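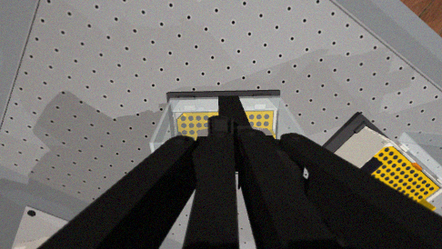
Why do people stop hanging tools back on the wall? Mostly the spot they used last time has been taken by something else, and finding a new one feels like a chore when you're on your way home.

Figure 2. Pegboard surface, light gray, with round holes in evenly spaced rows.

2. How the tool walls got used

I should say up front that I came to this question as a user and only later as someone with a notebook. I'd been a member of the Ponton workshop for a good while before I asked if I could study it, and I was (and am) one of the people who leaves the small clamps on the bench. So please read what follows with that in mind.

The study covers two shared workshops, Ponton and Hagedorn. Both are open to members in the evening, both have a wood side and a bike side, and both keep their hand tools on perforated board of the kind shown in Figure 2. What differs is the rule. At Ponton every tool has a painted outline and a label, and you're supposed to match them. At Hagedorn you hang a thing wherever it fits. I spent 28 evenings across the two places, sitting in a corner with coffee and writing down what went up, what came down and what people said about it. Members also filled in short cards for me, and by the end I had 3000 of them in shoeboxes under my desk, which my office mate was very patient about!

I went in expecting the outlines to win. They look so sensible – a shape for the hammer, a shape for the square, and you can tell at a glance what's missing. And early on in the evening they did work nicely. People at Ponton put the big, odd-shaped tools back where they belonged nearly without looking, and they'd often tidy a neighbor's saw while they were at it. The trouble came with anything new. When somebody donated a set of chisels there was no outline for them, so they sat on the windowsill for weeks. Members told me they didn't feel it was their place to repaint the wall. One card just says "waiting for a shape," and I've thought about that one a lot.

Hagedorn was messier and, to my surprise, newer tools settled in faster there. You'd see a fresh pair of pliers drift along the board over a few evenings and end up next to the wire cutters, where I suppose they'd have been put by anyone with a plan. The cost was searching. People complained about it on the cards, some of them quite colorfully, and the bike side was worse than the wood side. I don't have a great explanation for this. My best guess is that bike tools look alike from a distance, so a wandering cone wrench is harder to spot than a wandering mallet, but I didn't test that.

The hooks deserve a word too. Ponton buys a locking hook called the Samum, and Hagedorn uses plain bent ones. The plain ones come out of the hole with the tool when you pull at an angle, and then you're standing there holding a hook as well. Nearly all of the moving around at Hagedorn that I could follow started this way: the hook came out, the person shrugged and stuck it back in a different hole. I had been ready to write this up as a matter of freedom and house culture, and I still think there's some of that in it, but a fair share may be hardware. Anybody repeating the study should use the same hooks in both places. I wish I had.

For sorting the cards I used the Skumon coding sheet with a couple of changes. I dropped its category for "lost" because members used the word for everything from stolen to sitting in the next room, and I split "borrowed" into inside the building and outside it. Cards I couldn't read went into their own box and aren't part of the results in Section 3. Some of those had drawings on them, mostly of hammers.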